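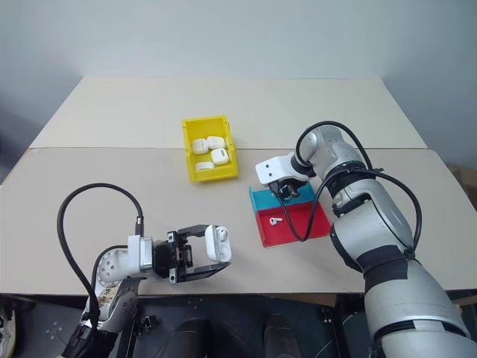 비예 펠토넨은 오른팔이 멈출 때마다 숨을 같이 멈추는 버릇이 있었다. 에스페란사 오르투뇨는 그걸 한 달쯤 보고 나서야 알았는데, 알고 나니 자꾸 자기도 따라 하게 되어서 오후가 되면 둘 다 머리가 띵했다.

"숨 쉬세요, 비예."

"쉬고 있어."

쉬고 있지 않았다. 헬비히 연구동 2층에서 두 사람이 매달려 있는 문제는 말로 하면 참 시시했다. 한 손으로 충전 케이스를 붙잡고, 다른 손으로 이어폰을 집어 제자리에 넣는 것. 에스페란사의 어머니는 전화로 그 설명을 듣더니 한참 만에 "그래서 그게 안 되니?" 하고 물으셨고, 에스페란사는 "돼요, 가끔요" 하고 대답했다. 그 '가끔'을 숫자로 적는 게 그해 여름의 일이었다.

5월까지만 해도 두 팔은 서로를 모르는 사람들 같았다. 왼팔은 왼팔대로, 오른팔은 오른팔대로 따로 가르친 동작을 이어 붙였으니 그럴 만도 했다. 비예가 드로리츠라는 이름을 붙인 새 방법은 두 팔의 시범을 한 덩어리로 배우게 하는 것이었고, 시범은 모두 392번이었다. 그걸 손으로 하나하나 해 보인 사람이 바로 에스페란사였다. 나중에는 저녁을 먹다가도 젓가락을 허공에 든 채 왼손이 어디 있는지부터 확인했다고 한다.
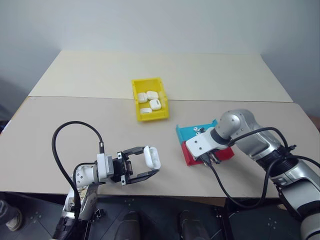

드로리츠 시험 중. 왼팔이 케이스를 잡고 있다.

"오늘 몇 번 했지?" 비예가 물었다.

"136번이요. 아까도 물어보셨어요."

"아까는 135번이었잖아."

그녀는 웃으면서 공책을 돌려 보여 주었다. 실패한 것만 따로 적은 쪽이었다. 열네 줄이었고, 줄마다 짧은 메모가 붙어 있었다. 너무 일찍 놓음. 케이스가 돌아감. 기다려야 하는데 안 기다림. 비예는 안경을 이마 위로 올리고 그 쪽을 오래 들여다보았다. 그는 성공한 기록보다 이런 걸 훨씬 좋아해서, 처음 온 학생들은 대개 혼나는 줄 알고 귀가 빨개졌다.

"이 '안 기다림'이 세 번이네."

"네. 전부 오른팔이에요. 왼팔이 아직 자리를 잡는 중인데 먼저 와 버려요."

"자네 시범에도 그런 게 있었나?"

에스페란사는 대답을 하려다 말았다. 생각해 보니 있었다. 392번 중 뒤쪽 어딘가, 버스를 놓칠까 봐 마음이 급하던 저녁이었을 것이다. 그날의 조급함이 저 매끈한 은빛 팔 속에 고스란히 들어앉아 있다고 생각하니 부끄럽기도 하고, 조금 반갑기도 했다. 제 걸음걸이를 쏙 빼닮은 조카를 골목에서 마주친 기분이랄까.

"그날 것만 빼고 다시 배우게 해 볼까요?"

"빼지 말고 표시만 해 두지." 비예는 안경을 도로 내렸다. "같은 시험을 두 가지로 돌려 보자고. 워넘 쪽에서도 그걸 궁금해할 거야."

창밖에서는 포바슬리행 버스가 막 떠나고 있었다. 다음 차까지는 시간이 넉넉했다. 에스페란사는 공책을 새 쪽으로 넘겨 137이라고 적고, 시작 단추에 손가락을 올린 다음 옆을 돌아보았다.

"숨이요, 비예."

그가 푸우 하고 길게 내쉬었고, 그녀는 단추를 눌렀다.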